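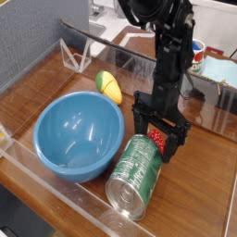 Speaker notes, Cheema shared workshop, open bench night, 2024-01-14
Ľubica Gajdoš

OPENING (3 min, don't rush)
Say the title, then say I don't believe half the home robot videos I watch. Ask for hands: who has built an arm? Who still uses it?
My own position is that an arm on a bench is a fun way to spend a winter and a poor way to put away groceries.

THE BENCH
Wood top, clear acrylic walls. We started cutting the acrylic in March. Mention the triangle bracket in the back corner, people always ask how the wall stays up.
Gripper is plain: two parallel fingers, black, no skin on them. Nirnar is our name for the control script. Old version was called Tatusetti, skip that story unless asked.

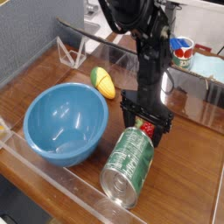

The crowded spot: strawberry at the fingers, can on its side, corn up behind the bowl.

Let them look at it before talking. Then the sceptical part:
- Toy food has easy shapes and bright colors. A real strawberry bruises.
- A can on its side can roll. Any demo that only uses standing cans, ask why.
- "It learned to tidy up" usually means it learned one table.

NUMBERS
69 tries logged with Nirnar on this bench. I will not give a success rate tonight. We changed the rules for what counts as a pick 6 times, so a percent would be junk. If someone pushes, offer to show the log after.
Ask back: when you see 90-something percent on a slide, who decided what a miss was?
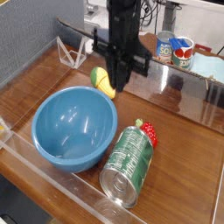

Gripper by the yellow toy fruit, bowl empty.

Point to the fingers and the narrow end of the fruit. Question for the room: would you close here or move over first? Take a few answers. I would move over. Dreltido (the planner Nirnar calls) has its own ideas and I don't trust them yet.

COST
Have the parts list on paper. Time is the bigger number and I never wrote it down, so say so.

QUESTIONS
Likely one: would I build it again? Yes, with a smaller table.
Leave the handouts by the door.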